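Stolex: two arms, one table, a cabinet door

README, last touched March 27, 2026

Stolex is a set of recorded sessions from a two-arm table in a shared workshop. The arms open things, put things in other things, and close things again. A fair number of the sessions end with the thing still open. We kept those.

What you get

3,623 episodes, of which 1,727 are labeled as finished. The rest are labeled as something else, and the labels get more candid as you go down the list. "Dropped" means dropped. "Gave up" means the person on the controls did.

Each episode has its own folder with joint positions, gripper opening, video from every camera that was running, and a one-line note. The notes were typed at the end of long evenings and have not been cleaned up. If one says "no", that is the whole note.

The tasks

Door tasks use a small brown cabinet with a white bar handle. Get a finger behind the bar, pull, swing, let go. Written down like that it sounds like ten seconds of work, and for a human it would be two. The blue tape marks a grid for us, so we can say which square something was in without a fight.
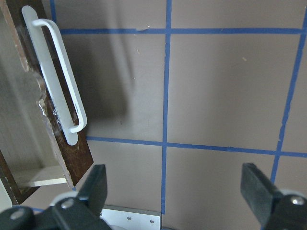

Dultance wrote on the issue page that the door episodes were the only ones worth downloading, that the approach angles varied far more than in the box set, and that whoever had named the files ought to be made to sort them. Point taken on the naming. Files from before July still use the old scheme, where "door_new" is older than "door_new2" but younger than "door_final". A lookup table is in the docs folder.

Box tasks are pick, carry, place, with either arm or both. The soft toy episodes live here too. Plush is a forgiving object to grab and a miserable one to track, as it comes up a different shape every time. We wrote the first tracker on a Saturday and it has aged the way you'd expect – badly, and in public.
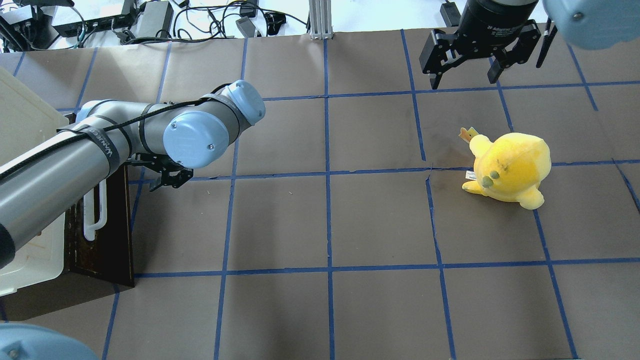 Photo: Stolex workshop log. Free to reuse with credit.

Grid squares are numbered from the far left as seen by the person at the controls. The early sessions number them from the near left. The field grid_origin tells you which, except in 167 episodes where it is blank, and there you may guess along with us.

Setup

Both arms are bolted to plates and have not moved since the first session in this release. The paper on the table has been replaced more often than we wrote down. Grid lines get retaped by hand, so treat them as a guide and take your real positions from the joint data. 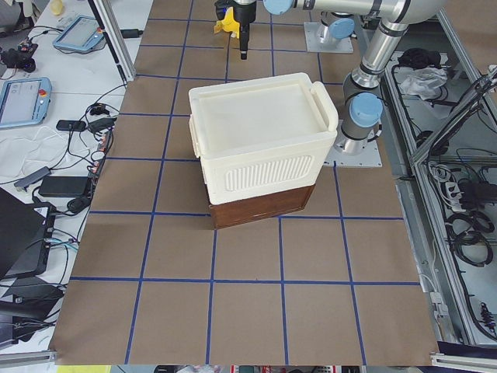
Camera calibration was redone whenever someone bumped a mount and admitted it. Use the calibration file in the same folder as the episode. Do not use the one at the top level, which is there because the Zulex loader crashes without it.

Known problems

Time stamps drift between cameras in the longer episodes. The align script fixes most of it and prints a warning for the rest.

Gripper opening is logged as a command in about 1,420 episodes and as a measurement in the others. Check gripper_source before you train on it. We didn't, once, and lost a week to a model that was very sure it was holding something.

Loading

The Zulex loader reads everything. Aigner works for the box tasks only and will tell you it has succeeded on the door tasks – it has loaded zero frames.

License

Use it, change it, share it, say where it came from. Bug reports go on the issue page with the episode number in the title.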